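Portes ouvertes chez Dallo, à Cirnville : notes prises vite

Février, il pleut, parking plein. J'arrive avec 20 minutes de retard et le groupe est déjà parti vers l'atelier. Je rattrape. Badge mal collé, café avalé debout.

Dallo, pour ceux qui ne connaissent pas : meubles de rangement, commodes surtout, un peu de chevets. La maison mère est à Murndale, ici on fait le montage et les finitions. Plus de 300 visiteurs l'an dernier d'après l'affiche à l'entrée, cette année je dirais pareil, ça se bousculait à la découpe.

La découpe, justement. Bruyant, on n'entend rien aux explications. Retenu quand même : les panneaux sont percés avant d'être teintés, sinon ça éclate autour des trous. Odeur de colle. Un monsieur devant moi voulait absolument savoir le prix de la scie, il n'a pas eu sa réponse.

Ensuite la salle des essais, ma préférée. Noura Kassab nous y attendait (finitions et contrôle, elle parle vite, j'ai pas tout noté). Les commodes finissent leur vie ici, on les ouvre, on les ferme, on les raye. Sol en terrazzo moucheté, froid aux pieds.
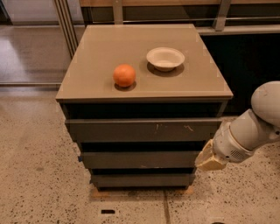
Photo : N. Kassab / Dallo, Cirnville

Trois tiroirs, pas de poignée visible, gris-brun assez sombre avec un dessus plus clair, taupe. J'aime bien ce plateau, beaucoup moins la façade du haut, qui marque : des éraflures pâles, on ne voit qu'elles une fois qu'on les a vues. Le bout de ruban bleu sur le tiroir du milieu, j'ai oublié de demander. L'orange à côté du bol blanc cassé, ça fait presque nature morte. Le bol a un air de papier moulé, tout mat, il m'a plus intrigué que le meuble.

Question d'une dame sur les façades sans poignée : et avec des mains mouillées ? Réponse de Mme Kassab : on tire par le bord, on s'y fait. Mouais. Chez moi les enfants tireraient n'importe ou.

Passage express par l'emballage. Cornières en carton, film, palette. Les livraisons partent avec les transports Awad, le camion était à quai donc on n'a pas pu approcher.

Boutique à la fin, évidement. Des fins de série, 12 pièces par modèle maximum, les chevets étaient tous réservés à 15 h. Je suis reparti avec un lot de 6 patères, je n'avais pas besoin de patères.

Pratique : entrée gratuite, inscription à l'accueil, chaussures fermées obligatoires (une visiteuse en sandales est restée à la boutique). Comptez une heure et demie. Pas de vestiaire, et prenez un pull pour la salle des essais.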